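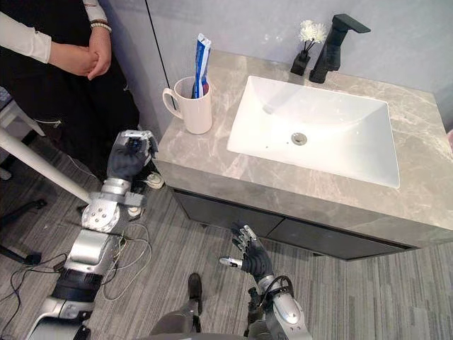 Skondorard vanity with gray marble countertop and rectangular white basin

Skondorard Bathroom Vanity

The Skondorard is a bathroom vanity from the Hidari range, supplied to residential and hospitality projects. A thick slab of gray marble with lighter white veining forms the countertop. The rectangular basin is set into the slab and has a smooth, glossy interior with a round silver drain. The cabinet is finished in dark gray, with drawer fronts below the overhanging edge of the counter.

Veining differs from one slab to the next. Customers ordering several units for one property may request slabs from the same block – this must be stated when the order is placed.

Specifications
Countertop height: 85 cm
Basin: white, set into countertop
Cabinet finish: dark gray
Maximum evenly spread load: 200 kg
Lead time: 9 weeks from confirmed order

Care
Clean the marble with a soft cloth and a neutral soap. Vinegar, lemon and descaling products will mark the surface and must not be used.

Ordering
The list price is $3,000 per unit, excluding faucet and delivery. Orders are accepted through Prerkulell showrooms. Prices valid from Friday, June 26, 2026.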